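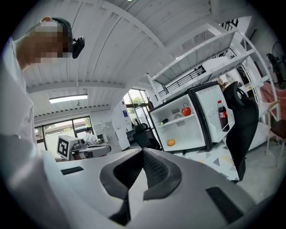
Andport, September

Figure 2. Room with an open mini refrigerator and office chairs.

4. How people learn a skincare routine from one another

4.1 Setting and participants

We came to this part of the work with a fairly simple curiosity. Most of the writing on skincare habits asks people what they buy, and a good deal of it asks what they believe a cream will do for them, but much less has been said about how an ordinary person learns the order of the steps in the first place, or why that order stays with them for years afterward. So we asked 200 adults living in Dresham and Andport to tell us, in their own words and at whatever length they liked, how they wash and moisturize their faces in the evening and where each habit came from. Some wrote half a page. Others wrote a great deal more than that, and we were glad to have it!

The written accounts were followed by a talk lasting almost 7 minutes on average, usually by telephone and usually after supper, when people told us they were already thinking about getting ready for bed. We kept the questions loose. We found that if we asked about "your routine" people became a little formal and tidied things up for us, while asking "what did you do last night?" brought out the skipped steps, the borrowed towel, the cleanser that had run out on Sunday and been replaced with hand soap for the time being.

4.2 Sources of the first routine

The most common source, by a wide margin, was an older relative. Mothers and aunts came up again and again, and so did grandmothers, often with a particular product attached to the memory. Several people in Dresham spoke about the Gunnlaugsson cold cream, sold in the old pharmacy there, and described the smell of it before they described anything it did for the skin. Friends came second, and roommates seemed to matter more than we had guessed when we planned the study (our first question list did not mention them, and we added them after the early talks).

Online tutorials were mentioned often too, but mostly as a later layer. People who had learned to wash and moisturize at home went looking online for the things their relatives had never used, such as a separate sunscreen or an exfoliating lotion, and fitted these in around the older steps. One participant called it "adding rooms to a house," and we have borrowed her phrase in our notes ever since.

4.3 Keeping and dropping steps

Cleansing was the step people held on to when they were tired. Toner was the one they let go, and quite a few could no longer say what they had used it for. Moisturizer sat somewhere in between and depended a good deal on the season, with the Andport accounts describing dry, tight cheeks from the sea wind and a heavier cream kept by the bed for that purpose.

Price mattered less than where a thing was kept. A jar on the edge of the sink got used, and a better jar in the cabinet often did not. Participants who shopped at Stadside, where the travel sizes are stacked next to the register, told us they had first tried many of their products that way and had moved to the full size only when the small one was empty.

We would be careful about reading too much into any of this. The accounts depend on memory, and people who enjoy talking about their skin were probably more willing to answer our notice. In the next section we compare the evening accounts with the shorter morning ones, where the order of steps varied far more from person to person.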